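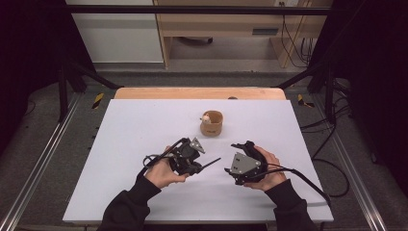 Figure 4. Paper cup on a white board, with a hand-held gripper on either side.

4. Entering the Approved Budget

Use this section after the council has adopted the annual budget and the clerk has issued the signed ordinance. Draft figures belong in the Proposal workspace (Section 3) and cannot be moved into the ledger.

You need the Finance Editor role in Plaltance. The Viewer and Department Head roles can open the screens below but cannot save.

4.1 Creating the budget year

1. From the main menu, select Budget, then Years, then New.
2. Enter the ordinance number exactly as printed on the signed copy, including any letter at the end.
3. Choose the fund structure. Towns that moved over from Brurnent should select Legacy Funds.
4. Enter the total appropriation in whole dollars.
5. Select Save as Open. The year appears in the list with a gray marker.

Note: The total in step 4 is a control figure. Plaltance checks every later entry against it and will not post the year until the two agree.

4.2 Loading department lines

1. Open the new year and select Import Lines.
2. Choose the file exported from the Proposal workspace. A file may hold up to 1,201 lines. Split larger files by fund.
3. Review the Match screen. Lines shown in red have no account code in the current chart.
4. Assign a code to each red line, or mark it Hold.
5. Select Load.

Account descriptions longer than 50 characters are shortened on printed reports. The full text stays in the ledger.

Caution: Loading a second file with the Replace option on removes all lines already loaded for that fund, including lines on Hold. Turn on Add unless you intend to start the fund over.

4.3 Capital and recurrent split

1. Select the Split tab.
2. Enter the capital share as a percentage — for example, 38. The recurrent share fills in automatically.
3. Compare both dollar amounts with the schedule attached to the ordinance.

Differences of up to 3 dollars are treated as rounding and go to the adjustment line. Anything larger must be corrected in the department lines.

4.4 Posting

1. Select Validate. Correct any errors listed and run it again.
2. Select Post. The marker changes to green and the lines are locked.

Caution: Posting cannot be reversed from the Finance Editor role. Later changes are entered as amendments (Section 5).

Sites hosted at Hirkedthorpe cannot post on Saturday while backups are running. Requests to unlock a posted year go to Crescencio Salcedo, Ledger Support.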